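Robot club, week whatever it is now

I keep promising to write these up on the night and then getting home, eating toast over the sink and going to bed. So you're getting three sessions in one go, and some of it will be in the wrong order. Sorry to the two parents who asked for more regular posts (and hello to my mum, who I'm fairly sure is the third reader).

For anyone new: I help run the after-school robotics club at Jernley, and this term we've gone in for the Felby Cup for the first time. You get a tabletop arm with a two-finger gripper, a pile of small objects and a set of trays, and your arm has to sort the objects into the right trays on its own. No joysticks. It's 80 objects over the whole event, in batches, and you lose points for anything dropped, squashed or flung. Flinging gets its own line in the rule book, so I assume some team has a history.

We've got 11 in the group this year, which is a lot round one arm. We've split them into a code lot, a gripper lot and a "world" lot, who look after the table, the trays, the lighting and the objects. The world lot was meant to be the easy job and has ended up the most argumentative. They had a full half hour on whether a glue stick counts as a cylinder if the lid's off. I stayed out of it.

The code lot

The big news is that the arm now finds things by itself! Up to last month we were cheating a bit by putting every object on a pencil cross, so the arm only had to go to the cross and close. Lovely for showing visitors, no use at all for the Cup, where the judges scatter the batch however they like.

Now it has a proper look with the wrist camera, picks the nearest object, lines up and goes in. When it works the whole room goes quiet and then very loud. When it doesn't, it tends to hover above the table having a think, and one of the Year 8s has started doing a voice for it.

The trouble is it's slow. Our best clean run was 34 objects in the time you'd be allowed for the full lot, so we need to more than double that. The code lot say they can get a good chunk of it by not sending the arm all the way home between picks. I said why on earth is it going all the way home between picks, and there was a pause, and then a lot of typing.

They've also been saving the pictures from the wrist camera every time a pick fails, and we've got 500 of those now. Going through them is the least popular job in the club. I've bribed people with biscuits. It has been worth doing though – we'd all been blaming the software for small boxes being missed, and a fair few of the failures were the fingers arriving in the right place and simply not getting hold.

The gripper lot

Which brings me to the fingers. Our gripper came to us second-hand from Zelten College when they upgraded theirs, and it's a good solid thing, all black plates and little linkages, but the fingertips have had a life. There's a pad at the end of each finger that narrows down to a blunt point, and the point does all the hard work when you're trying to get under the edge of something flat.

We did a proper inspection the other night with everything stopped and the power off, and Edgars Tamošiūnaitė (who is the gripper lot's unofficial boss and the only one who puts the screwdrivers back) asked for the wrist camera picture up on the big screen so everyone could see the tip without eleven heads trying to fit over one robot.

Look at the very end of the pad, where it's gone rough and a bit paler.
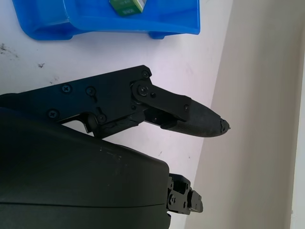 What we're doing about the fingertips

So the tip is chipped. It's broken away right at the point, and there was a brief outbreak of people blaming each other, which I put a stop to. Bits wear out. I've got a bread knife at home in a worse state.

The discussion after that was the best we've had all year, and I mostly just held the pen. The choices on the board were:

File it smooth and carry on. Quick, free, and we'd have a slightly shorter finger, so the code lot would have to change their numbers.

Wrap it in something grippy. We tried this straight away with a strip of rubber from a bicycle inner tube. It held boxes beautifully and then wouldn't let go of them. The arm opened its fingers over the tray and the box just stayed there, stuck to one side, until someone blew on it. Blowing is not allowed in the Cup.

Print new ones. Everybody wanted this one, obviously, as it means using the printer.

We're printing. Edgars has drawn up a replacement with a rounder end, the idea being that a sharp point looks clever but has hardly any material in it. I think he's right, but a rounder end might be worse at getting under flat things, so we're making one of each and testing them properly. Same objects, same order, and somebody who didn't design either of them doing the scoring. There were groans about that last bit.

The first print came out with a lovely finish and the screw hole in the wrong place. The second had the hole in the right place and came off the bed halfway through, so what we had by the end of the evening was half a finger and a nest of plastic string. Third one's going on at the start of next session. If you have a child in the gripper lot and they seem gloomy, that's why.

The world lot, briefly

They've asked me to say that the table matters. Fine, the table matters! We've got a white top, which is great for the camera until it gets mucky, and then a smudge can look enough like a small dark object for the arm to try to pick it up. I watched it have four goes at a mark one evening. It was very determined. Wiping down before each run is now on the checklist, and they've made the checklist themselves, laminated it, and hung it on a bit of string.

They're also trying to work out what the lights will be like on the day. The Cup is being held in the sports hall at Camacho Road, where none of us have been, and halls like that can be anything from a cave to an operating theatre. For now they're doing runs with the blinds up, the blinds down, and one with a desk lamp being waved about by somebody enjoying it far too much.

Other bits

The entry form went off at the beginning of February 2026, so we can't back out. Team name is still under discussion. I've vetoed two.

We need small objects, please. Anything you could pick up with two fingers and wouldn't mind losing: matchboxes, corks, bottle tops, empty tea bag boxes if they're the little ones. No glass and nothing that's had fish in it. There's a crate by the door of the lab.

If anybody has an old laptop that still holds a charge, the code lot would be thrilled. They've currently got one that has to be propped open with a dictionary.

And a few of you asked whether younger brothers and sisters can come and watch a session. Yes, but tell me first, and they have to stay behind the tape when the arm's moving. The same goes for grown-ups. One dad leaned right over last time to see what it was doing and got a cork dropped very gently into his top pocket. We scored it as a fling.

Next post when the new fingertips have been tested, or when I next can't sleep.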